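The Stirnanora hat and stand set is for people who own one good cap and are tired of finding it under the dog. You get a black cap with a thin tan band at the lining and a gold-painted metal stand, which can go on a shelf, a desk or wherever your hallway has given up.

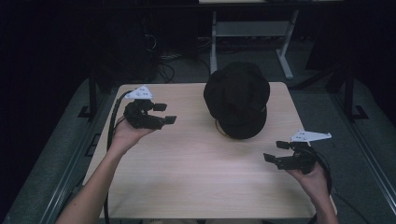 **Drakemton Home Goods, Hats & Hooks Department**

The cap is soft, dark and goes with everything, including the other black cap you swore you got rid of. Wash it by hand in cool water. Roya Arabzadeh put hers through the dishwasher and would like it known that she was in a hurry.

- Item no. 432, cap and stand
- Item no. 263, stand only
- Cap comes in one size
- Ships in 5 days, longer in November

Set the stand on something flat. A light wood table suits the gold very nicely — glass also works, if you enjoy wiping glass.

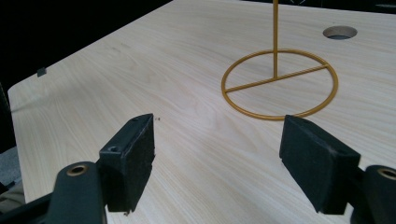 Wipe the paint with a dry cloth and skip the metal polish, which will take the gold off and leave you with a much plainer stand. Scratched ones can be swapped within the month; write to Venla Ojala at the Drakemton counter and give her the item number. She can't look it up by "the shiny one."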